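Palldale Council adopts new registration and care standards for dog groomers

Salthorpe, 02/09/2021

Palldale Council has adopted a set of care standards for businesses that wash, clip and board dogs within its boundaries. The standards apply to fixed salons, mobile operators and home-based groomers, and bring all three under a single registration for the first time.

Under the new arrangements, any person who grooms dogs for payment must register with the council's Animal Services unit and renew that registration each year. The annual fee has been set at $60 for sole operators and $211 for premises with more than one grooming table. Operators who already hold a boarding licence will be credited for the unexpired portion of that licence.

The council received written comments from residents, breed clubs and the trade during August. A number of these concerned double-coated dogs that had been shaved to the skin in warm weather, and the length of time animals were left in drying cages. Both matters are dealt with in the final text.

Khrystyna Panasiuk, Manager of Animal Services, said the standards set out what most operators in the area were doing already.

"The majority of our groomers are careful people with long experience," Ms Panasiuk said. "Until now a dog owner had no simple way of finding out whether a business had been visited by an officer. From this spring that information will be on the public register."

What the standards require

Registered operators must keep a client card for each dog, recording the owner's contact details, vaccination status, known skin or joint conditions and any instructions given about coat length. Cards may be kept on paper or electronically and must be produced when an authorised officer asks for them.

A dog may not be left unattended on a grooming table while tethered. Heated cage dryers may be used only where a staff member remains in the same room, and the dryer must be fitted with a working timer. Cage drying is not permitted for short-nosed breeds, including pugs, French bulldogs and Pekingese, or for dogs under 4 months of age.

Where an owner asks for a double-coated dog to be clipped close to the skin, the operator must first explain the possible effects on regrowth and sun exposure, and must note the conversation on the client card. Clipping to relieve severe matting is still permitted. The council has declined a proposal to require a veterinary certificate in such cases, on the grounds that it would delay treatment for dogs in discomfort.

Nail trimming, ear cleaning and the expression of anal glands remain within the scope of grooming. Dental scaling does not, and may be carried out only by or under the direction of a veterinarian.
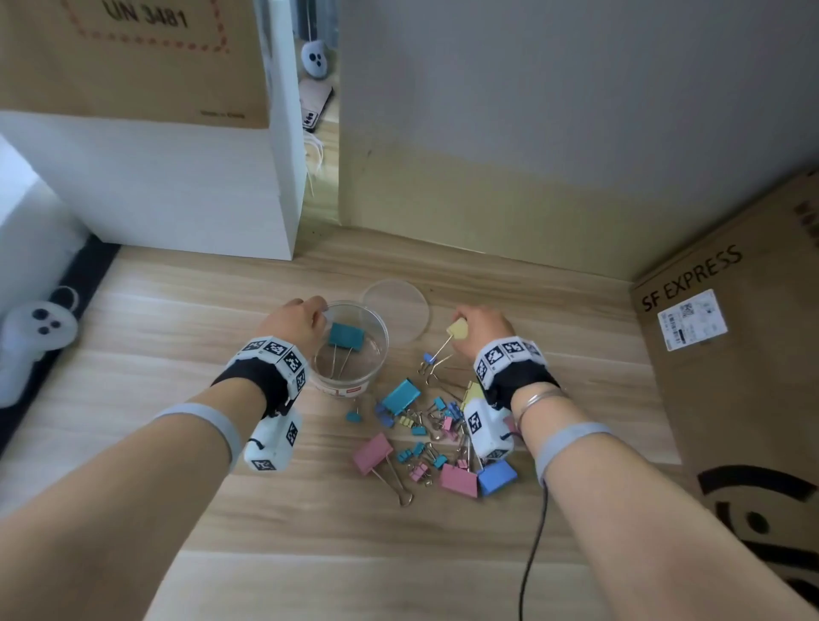
Registration and inspections

Applications open on the first Monday after the standards are gazetted. Forms are available from the customer service counter in Salthorpe and from the council's website. Applicants will need proof of identity, a certificate of public liability insurance and a floor plan of the premises or, for mobile operators, the vehicle registration.

Each applicant will be visited by an officer before a registration number is issued. The council expects to carry out the first round of visits over the summer, beginning with premises that have not previously held any form of animal licence. Businesses already trading may continue to do so while their application is being considered, provided it has been lodged before the closing date printed on the form.

The maximum penalty for operating without registration is $500 for a first breach. Officers may issue a written caution where the breach is minor and is corrected within the time allowed.

Libor Ševčík, who has operated the Nechyporuk Road grooming salon for many years and spoke at the August public meeting, welcomed the requirement for client cards but said home-based operators would need help with the paperwork.

"A person working alone with two or three dogs a day doesn't have a front desk," Mr Ševčík said. "I asked the council for a plain form that could be filled in while the dog was drying, and I am pleased to see one has been included."

Mr Ševčík said he remained concerned about the cost to mobile groomers who work across several council areas and may be asked to register in each. Ms Panasiuk confirmed that Palldale had written to neighbouring councils about mutual recognition and would report on their replies before the first renewals fall due.

Advice for dog owners

Owners are encouraged to ask for a groomer's registration number when making a booking once the register is in operation. They should tell the operator about any recent surgery, medication or change in behaviour, and should state clearly how much coat is to be removed. Terms such as "summer clip" and "tidy-up" are understood differently from one salon to the next, and a length in millimetres is preferred.

Owners who clip their dogs at home for no payment are not affected by the standards. The same applies to exhibitors preparing their own dogs for a show, and to neighbours or relatives who assist without charge.

Animal Services will hold a free evening session on coat care for owners at the Tekora Community Hall later in the season. The session will cover brushing, bathing intervals and the signs of overheating, and there will be time for questions. Dogs on leads are welcome. Places may be reserved through the customer service counter.

Complaints about a grooming business may be made in writing to Animal Services and should include the date of the visit, the name of the business and, where there has been an injury, a copy of any veterinary report. Complaints will be acknowledged within five working days.

The full text of the standards, including the model client card and the schedule of fees, may be inspected at the council offices in Salthorpe and at the Tekora branch library during normal opening hours.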